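3.2 Small storage furniture as a resting surface

In the households we visited in Skestness, low chests of drawers were rarely used for storage alone. Residents treated the top as a halfway point between the kitchen and the rest of the home, and food items left there tended to stay until the next general tidy. Of the 7 pieces recorded in detail, three had an open compartment between the top panel and the first drawer. Oprea (2019) found much the same arrangement in rented flats in Jekthorpe, although her sample leaned towards larger furniture.

We were interested in two things: what kinds of item were put down together, and whether the drawers beneath were fully closed. Figure 4 gives a typical mixed group — a drink can, a bowl and a snack packet — on a grey chest.
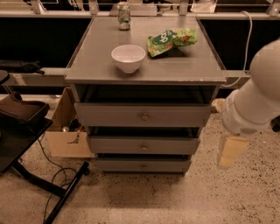 Figure 4. Grey three-drawer chest with can, small white bowl and green snack bag on top. The top and middle drawers are slightly open.

The group combines packaging with crockery, and the two call for different handling. Packaging can go straight to the bin once it is known to be finished with, whereas a bowl has to return to the kitchen. Residents often dealt with one and left the other for later. We coded such groups as "mixed" even when a single item of crockery was present.

Drawer position was coded separately for each drawer as closed, ajar or open. A drawer counted as ajar if a gap could be seen above or beside its front but the contents could not be reached. Open compartments were left out of this coding and are treated in Section 3.3.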